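Let the robot kids do the boring part

I coach a high school robotics club, and every May I get the same question from parents at the end-of-year open house: when do they build something that fights? I love the fighting robots, I really do! I grew up on that stuff and I'd still drive two hours to watch a spinner take somebody's wheel off. But I think schools have gone way overboard on the big loud arena events, and I'd like to make a case for a slower kind of project.

Our club spent its spring on dishes. Two arms, one table, some bowls and a tray. The students wanted the arms to put bowls in a tray and take them out again, over and over, with no one steering. A seven-year-old can do it half asleep. It ate our whole semester (and a good chunk of my evenings, since the room has to be locked up by somebody).

The team logged 644 tries. They wrote down every one, in a spreadsheet with a column called "what went wrong" that got pretty salty by April. Loretta Delacroix, who teaches chemistry across the hall and signs off on our budget, read through it one lunch period and told me it was the best lab notebook she'd seen from teenagers in years. Mind you, this came from a woman who once handed back my own purchase request with corrections in green pen.

Compare that with the Grindura Cup, where we went the year before. We spent $2,434 on entry fees, the bus and spare parts, and our robot was in the arena for 20 minutes total. The kids had a blast. I asked them afterward why we lost the second match and got five different theories and not a single number.

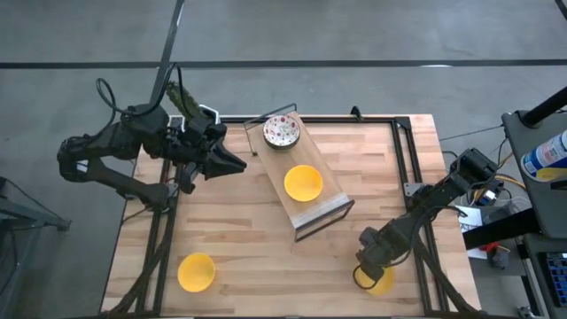
Two arms, a clear tray and the bowls, polka dots included.

I know the pushback. Bowls don't fill a gym, and they don't bring in sponsors either. Fair enough, and we did lose a couple of students who wanted sparks. But almost all the ones who stayed can now tell you what a bad grasp looks like and what they'd change before the next try, and I'd take that over a trophy.

So if your school is picking projects for fall, keep one trip to the arena if you can afford it. Then give the rest of the year to something dull and hard, and make them write it all down. We're doing cups next.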